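What Is a Spur Gear?

A gear is a wheel with teeth. The teeth of one gear fit into the gaps between the teeth of another gear. When the first gear turns, its teeth push the teeth of the second gear, and the second gear turns too.

There are many kinds of gears. This page is about the simplest kind, the spur gear. On a spur gear the teeth are straight. They point outward from the wheel, and each tooth runs in the same direction as the shaft the gear sits on. A shaft is the rod that goes through the middle.

The parts of a gear

The flat side of a gear is called the face of the wheel by many people, and we will use that word here. The thick part in the middle is the hub. The hole through the hub is the bore. The shaft fits into the bore. If the bore is too large, the gear wobbles. If the bore is too small, the gear will not go on at all.

Each tooth has a top, called the tip, and a bottom, called the root. The sides of a tooth are curved. Two curved teeth can roll against each other smoothly as the gears turn. Teeth with flat sides, like the teeth on a paper cutout, would bump and rattle.

When the teeth of two gears fit together, the gears are meshed. Meshed gears must have teeth of matching size. A gear with large teeth cannot mesh with a gear with small teeth, even if both wheels are the same distance across.

Which way does it turn?

Put two spur gears side by side so that they mesh. Turn the left gear clockwise. The right gear turns counterclockwise. Two meshed spur gears of this type always turn in opposite directions.

Now add a third gear on the right side of the second one. The third gear turns clockwise, the same way as the first. The gear between them is called an idler. An idler changes the direction of the last gear. It does not change how fast the last gear turns.

Gears connected in this way are called a gear train.

Fast and slow

Gears of different sizes turn at different speeds. To find out how different, count the teeth.

Suppose a small gear has 26 teeth and a large gear has 78 teeth. Divide 78 by 26. The answer is 3. The small gear must turn three times to make the large gear turn once. This number is called the gear ratio, and it is written 3:1.

The large gear turns more slowly, but it turns with more force. Engineers call turning force torque. A small motor that spins fast can lift a heavy load if there is a gear train between the motor and the load. The load moves slowly. The gear train cannot give extra speed and extra torque at the same time.

It also works the other way around. If the motor turns the large gear, the small gear spins three times for each turn. It turns faster and with less torque. A hand-turned egg beater works like this. You turn the handle slowly and the beaters spin quickly. (An egg beater needs gears that can turn a corner, so its teeth are not the same as spur gear teeth. The math is the same.)

How a metal gear is made

A metal gear often starts as a round bar of steel. A saw cuts a slice from the bar. The slice is called a blank.

The blank is put into a lathe. A lathe spins the metal while a sharp tool shaves it to the right size. The lathe can smooth the faces and cut the bore. The tool may leave fine marks on the face of the metal. These are machining marks.

Next, the teeth are cut. One common machine for this is a gear hobber. Its cutting tool, the hob, looks like a fat screw with sharp edges. The hob and the blank turn together, and the hob removes the metal between the teeth.

Small sharp bits left on the edges are called burrs. They are removed before the gear is used. Some gears are then heated and cooled in a controlled way to make the teeth harder.

Plastic gears are usually made differently. Melted plastic is pushed into a mold and allowed to cool. Plastic gears are light and quiet. Metal gears can carry larger loads.

Looking at a real gear

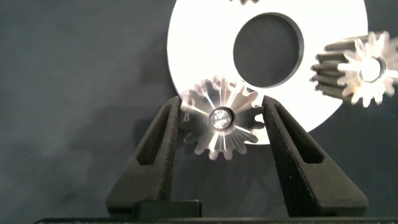 A metal spur gear. The teeth go all the way around the rim, and the hub is in the center.

The face of this gear is polished. Streaks of light and dark spread out from the middle like the spokes of a bicycle wheel, but there are no spokes. The streaks come from machining marks and reflections on the shiny metal.

You can find spur gears in wind-up toys, kitchen timers and many clocks. Ask an adult before opening anything, and never put your fingers near gears that are moving.

Words to know

Bore: the hole through the middle of a gear.
Hub: the thick center part.
Idler: a gear placed between two other gears.
Mesh: to fit together, tooth into gap.
Torque: turning force.

Comments (3)

gearbox_parent
We tried the idler part with cardboard gears. My daughter wants to know what happens with four gears in a row. Does the last one go the same way as the second?

Korka
Yes, same as the second. Odd ones go one way and even ones go the other.

ondholm4thgrade
Used this with my class on 1 July 2024 for summer session. Could you add a page on bevel gears? The egg beater line got a lot of questions.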